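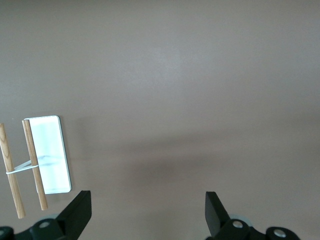 3 Feb 2025

Rubber bands are a bad case for a two-finger gripper, and I have been thinking about why. A person slips a band over a pair of sticks without planning anything. One finger hooks it, another stretches it, and the skin reports how hard it is pulling back. A parallel gripper has one motion, open and close, and a band needs to be held and spread at the same time.

The question I get most from readers is whether a machine can do the chores yet. My usual reply is to ask which chore, and how many times in a row. A single success tells you very little. I score in sets of 100 attempts, with no resets by hand except when a part leaves the table.

For moving one rigid stick from a known spot to another, my current controller manages 73. Most of the misses are grasps that close a little off center, so the stick rolls out as the fingers meet. Dowels are worse than square stock in this respect. I tried softer finger pads in April and they helped with the rolling but made releases less clean, and I went back to the hard ones.

For anything with a rubber band the figure is 4. I did not expect much better. A thin pale band over a pale surface has very little contrast, and a wrist camera loses it once the fingers move in and throw their own shadow. Then there is the shape. A stick has a pose you can write down in six numbers. A band under tension depends on what it is wrapped around and where it has slid to.

Nadine Saliba, who read a draft of this, argued that I should judge by the whole job. Her company, Gruditz, packs small hardware kits, and banding is one step among many. On her line the Jendach cell picks and places all shift, then a person does the banding by hand. She has priced automating that step twice and dropped it both times. A dedicated banding tool would do it, but the kits change too often to pay for one.

The same split shows up at home. Moving cups to a shelf is close. Tying a bread bag, fitting a sheet or getting a band around a bundle of pencils is still far off, at least with the hardware I can afford.

Next I want to rerun the band set with a second light, low and to the side, and leave everything else alone. I will post the failures along with the score.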